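Como achar o ano de entrada e o posto de um bombeiro antigo do corpo de Conceição?

Comunidade Troklow > História local e famílias > Bombeiros e brigadas

postado por lunlow_neta
378 visualizações

Gente, preciso de uma luz. Meu bisavô foi bombeiro em Conceição, isso a família toda confirma, mas ninguém sabe o ano que entrou nem até que posto chegou. Minha tia diz que foi cabo. Meu pai jura que foi sargento. Tenho o número da matrícula dele, 133, gravado atrás de uma fivela de cinto, e só.

Já tentei:
- o quartel por telefone (mandaram escrever, escrevi, nada)
- a busca no site do arquivo municipal, que só aceita nome completo e o sobrenome dele aparece escrito de três jeitos
- o cemitério, mas a lápide só tem as datas de nascimento e morte

Queria saber se a matrícula serve pra alguma coisa ou se eles repetiam o número quando alguém saía. E se tem lista de promoções em algum lugar. Quero fechar isso até outubro, que é quando junta a família. Obrigada desde já

2 respostas

kinden_arquivos
membro antigo, 306 respostas

Serve sim, mas cuidado. Em Conceição o número era reaproveitado. Saía um, o próximo que entrava pegava a vaga e a matrícula junto. Então 133 pode ser uns quatro ou cinco homens diferentes ao longo do tempo. Sozinho não prova nada, junto com o nome ajuda muito.

O que eu faria, na ordem:

Livro de matrícula. Fica no arquivo municipal, sala dos fundos, não tá digitalizado. Pede pelo nome "registro de praças", se pedir "lista de bombeiros" eles te dão a folha comemorativa do aniversário do quartel, que é cheia de furo. Eu mesmo conferi uma parte e faltava gente que trabalhou a vida inteira lá.

Na transcrição que a gente fez no grupo Kinden tem 2.631 linhas, mas linha não é pessoa! O mesmo homem aparece na entrada, na promoção, na licença, na saída. Procura pelas três grafias do sobrenome e depois filtra pela matrícula. Se bater nome + 133 é ele.

Posto: a promoção vinha no boletim interno, e o livro só anota "promovido" com a data, às vezes nem diz pra quê. Aí tem que abrir o boletim daquele mês. Chato mas funciona. E tinha graduação interina, o sujeito respondia como sargento uns meses e voltava pra cabo, por isso essas brigas de família. Sua tia e seu pai podem estar os dois certos.

Leva lápis, caneta não entra. Celular pode, flash não. De manhã é mais vazio, depois das 14h enche de gente atrás de escritura.

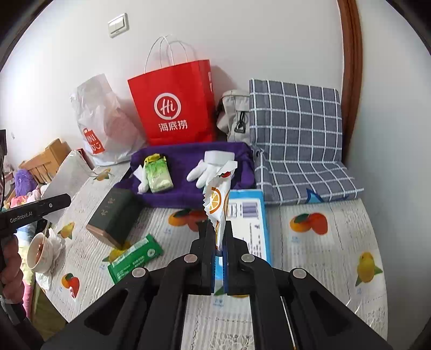
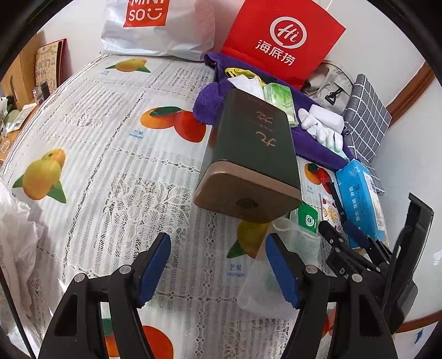
Se não estiver no livro

Acontece. Tem um pedaço que molhou e a tinta correu, umas folhas não dá pra ler nada. Nesse caso:

1. folha de pagamento da prefeitura, traz nome e posto mês a mês (é a melhor fonte de posto, na minha opnião)
2. caixa de pensões, se a viúva recebeu tem processo, e no processo vem o tempo de serviço contado certinho
3. jornal da época, coluna de atos oficiais

A pensão é a que mais gente esquece. Pede pelo nome da viúva e não pelo dele.

Se quiser me manda as três grafias por mensagem que eu rodo aqui.

troklow_sul
membro novo, 2 respostas

acho que o quartel tem um quadro na entrada com as fotos dos comandantes, dá uma olhada. se ele foi sargento talvez teja la

Comentários

kinden_arquivos
O quadro é só de comandante, sargento não entra. Mas a foto de turma do corredor vale ver, tem nome embaixo de quase todos.

lunlow_neta
Nossa, obrigada!! Não fazia ideia que o número repetia, eu tava tratando como se fosse RG. Já mandei as grafias na mensagem. A bisavó recebeu pensão sim, minha tia lembra dela indo buscar todo mês, então vou pedir esse processo também. Só uma dúvida, a folha de pagamento fica no mesmo arquivo ou é na prefeitura?

kinden_arquivos
Mesmo arquivo, outra sala. Pede tudo na mesma ficha senão pega fila duas vezes. Achei duas linhas com uma das grafias, matrícula ilegível em uma delas, te mando a página por mensagem.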